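Learning to keep an allotment diary

I took on half a plot at Brustcombe in February, which most people told me was a sensible month to start. I had never grown anything apart from a pot of chives. The half plot is on the lower side of the site, next to the hedge, and the soil is heavy clay with a lot of flint in it.

Graciela Pereyra has the other half. She has been there long enough to know where the water sits after rain and which end of the hedge the pigeons use. On my first Wednesday she handed me a pencil and said to write down what I did before I went home, even if all I did was pull up dock. I have done that ever since, and this post is mostly about what I have got out of it.

The diary is a plain lined notebook. I put the weather at the top, then what I did, then what I meant to do and didn't. I tried a spreadsheet for a fortnight but my hands were always muddy and I ended up filling it in from memory at the kitchen table.
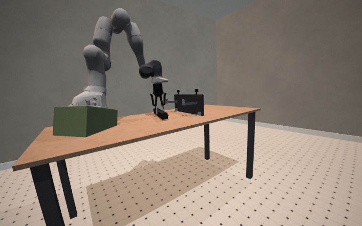
Grey arm, black gripper, orange-brown tabletop.

The early pages are dull to read. They are nearly all digging. I went down one spade's depth and took out the couch grass by hand, and the entries say things like "did two rows, back sore, rain at three". I can see from them that I was trying to dig when the ground was far too wet. Graciela did mention this at the time. I have written it inside the front cover for next winter: if it sticks to your boots, go home.

Broad beans went in first, a double row, bought as a packet from the seed swap. Then onion sets, then potatoes. I planted the potatoes in trenches, five of them, which took up more of the plot than I had pictured. If I did it again I would have three trenches and give the room to squash.

The diary has been most use for the beans. I wrote down when I first saw blackfly and what I did about it, which was to pinch out the tips and squash the rest with my fingers. There was less of it after that, though it might have gone anyway. Next year I will pinch them out sooner and see.

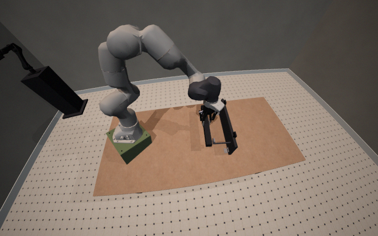
Lowered over two long black bars, with the green block at the other end.

Water has been the hard part. There is one tap for our side of the site and it is at the top, so everything has to be carried down. I counted it up from the diary one evening and between May and the end of August I had carried 1,284 litres, going by the size of my can. That surprised me enough that I asked Isauro Palacios, three plots up, how he managed. He has water butts on the back of his shed, filled from the roof, and hardly uses the tap until July. I don't have a shed. I have since put my name down for a second-hand one.

Mulching helped more than I expected. I got a load of leaf mould and put it on thickly between the rows after a night of rain. The courgettes under it needed watering half as often as the ones without, or at least that is how often I watered them and they looked the same. 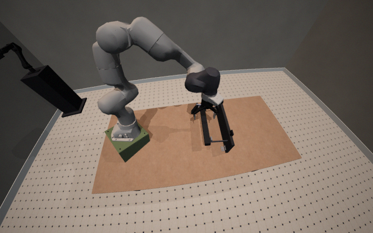 Up and over to the right, above the tan cardboard mat.

Things that failed: carrots (the flint, I think, as the few that came up had three legs each), spinach (bolted), and a row of coriander I have no record of sowing but am sure I did. The carrots I will try in an old dustbin with bought compost. The spinach I won't bother with, as chard did well and we ate it in all the same ways.

Things that went well: onions, chard, courgettes, and the late potatoes. The beans were good too but they all came in the same seven days. I froze what I could and gave a bag to Refugio Serrano at work, who brought me back a jar of bean paste with a lot of garlic in it. I have the recipe and will put it up when I have made it myself.

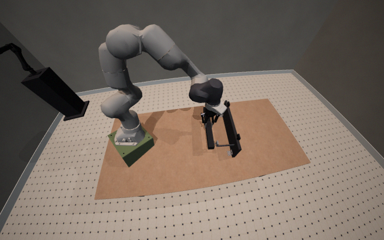
The gripper hanging over the brown mat.

I am now on the last few pages of the notebook and have bought another of the same sort. The only change I am making is to leave the left-hand page blank, so that next year I can write opposite each entry what happened the second time round.

Garlic goes in next. Graciela says to put it at the top end, where it drains, and I have pegged out a bed for it beside the path. The net over the winter cabbages also needs mending on the hedge side.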